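4.2 Setting up the plush-to-plate task

Now that Kurek is installed and both hands answer to the glove, you are ready to set up the task we used for the grasp-timing results. Please take your time over it – almost all of the trouble people write to us about starts on the tabletop.

1. Put the round plate at the center of the table, within reach of both arms.

2. Lay the plush toy to the left of the plate, near the left hand.

3. Raise both hands clear of the table and let go of the controls.

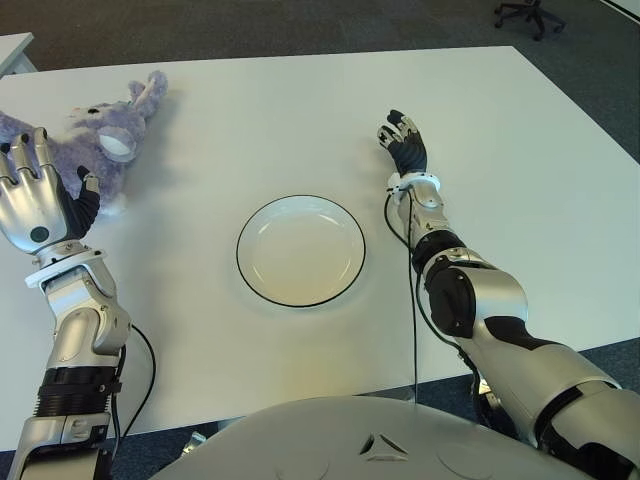 Figure 4. Plate and plush toy on the table, with both hands raised.

4. Start the recorder and carry out one full transfer, at whatever pace feels comfortable to you.

5. Mark the trial as kept or dropped, then return to step 1.

Note: Our own policy was trained on 560 transfers, and we held back another 173 for testing. You can get a perfectly friendly first result with fewer, so please don't be put off!

Caution: Keep your own hands off the table while the arms are powered. Wait 10 seconds after pressing stop before you reach in to move the toy.

Questions about trial marking go to Jytte Nørgaard.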